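Re: [sewing-list] Lining a thrifted wool skirt
2 min read

Thanks to everyone who wrote back about the wool skirt. I've put my answer to Sidra's note under it, so people can follow along. 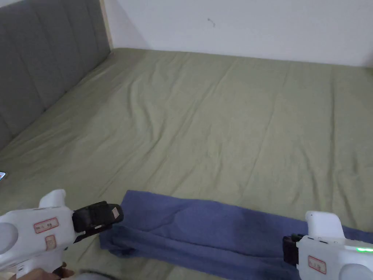

Sidra Arain wrote:
> I have the same trouble with my gray one from Granness. It
> rides up over tights as soon as I start walking. Did you line
> it in the end, or just wear a slip? And did you take the
> waistband off? I'm scared of doing that because mine has the
> zipper set into it.

I lined it. I tried a slip first, and it was fine standing up but bunched at the waist when I sat down at work.

I did not take the waistband off. Zubaida Bangash told me to open the inside edge only, slide the top of the lining under, and stitch it closed by hand. That took me 2 evenings. Around the zipper I folded the lining back and kept it well clear of the teeth, then tacked it to the tape.

For the fabric I used a rayon lining in dark plum. Polyester is cheaper but it clings to me in December when the heat is on. I washed and ironed the rayon before cutting. Cut it a bit shorter than the skirt – mine ends 2 inches above the hem – and leave it loose at the bottom so the wool can hang by itself.

Mudassar asked about pleats. I didn't copy the darts from the skirt, I just made small tucks in the lining at the same places. They give a little more room and they don't show.

The skirt is a 30 waist and it fits the same as before, maybe a touch snugger. I wear it with a cream blouse tucked in, or the short Fekance cardigan if it's cold. Flat boots look better with it than heels, in my opinion.

Danish, I still have your Witis pattern and will mail it back this month.

Daniyal Janjua

Contact the list owner | Copyright Yousafzai Sewing List | Back to top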